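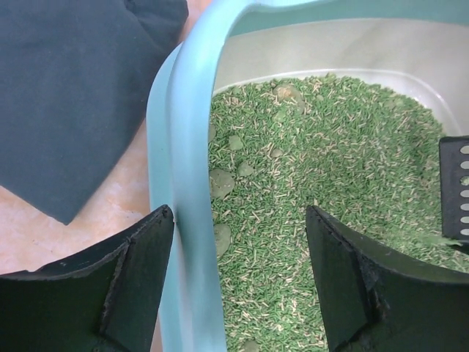 The Oltdale tray in light blue, with green pellets and a slotted scoop.

Oltdale Low Litter Tray with Rounded Rim
Sold by Dekance, small pet and cat supplies

We have carried a good many litter trays in our little shop over the years, and the Oltdale is the one we keep ordering again. It is a shallow tray, easy to step into, and it suits kittens, older cats with stiff hips and the sort of cat who simply refuses to climb into anything with high walls. My own old girl is 10 now and she took to it the same afternoon – she had been giving her last tray dirty looks for months!

The rim is the part customers mention most. It is thick and rounded all the way along, so you have something comfortable to hold when you carry the tray out to the trash, and the plastic has no sharp edge to catch your fingers. The light blue is a soft, watery shade that looks pleasant in a bathroom or laundry room without calling much attention to itself.

What to fill it with

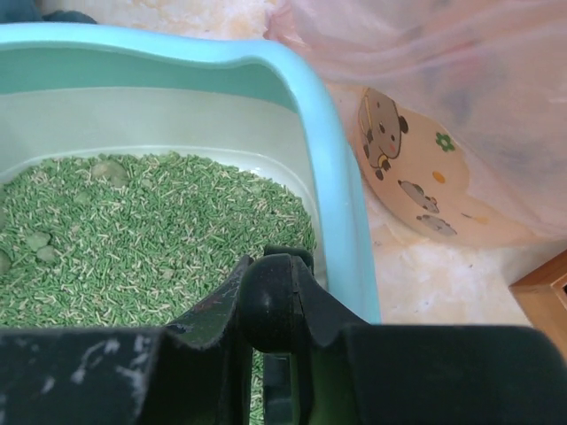 Pellet litter is what we recommend for this tray, and the Coketti green pellets are what most of our regulars end up buying with it. They are short little rods, and they make a nice loose bed that a cat can dig around in to her heart's content. When they get used they gather into rounded clumps, a duller, smoother green than the fresh pellets with their pale cream bits mixed in, so you can tell at a glance what needs to come out. Lift those clumps once or twice a day, top up with a handful of fresh pellets, and give the whole tray a proper wash with warm water and mild dish soap when you change the litter.

Hanne Eskildsen, who answers our phones, gets asked a lot whether clay litter works too. It does, and so does paper. You may want to fill it a bit lower if your cat is a kicker, as the walls are not tall.

A word about scoops

Choose one with slots wide enough for the litter you use. The slots on a scoop made for fine clay can hold back loose pellets, and then you throw away perfectly good litter along with the clumps. If you are not sure, write to us with the name of your litter and we will gladly pick one out for you.

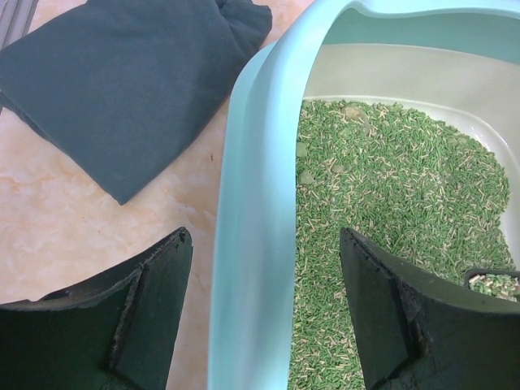
Ordering and returns

The tray ships within 2 business days. You have 40 days to send it back if your cat turns up her nose at it, as long as it has not been used. Scoop and litter are sold separately. For larger orders from shelters and boarding homes, please ask for Halfdan Holst, who will work out a price with you.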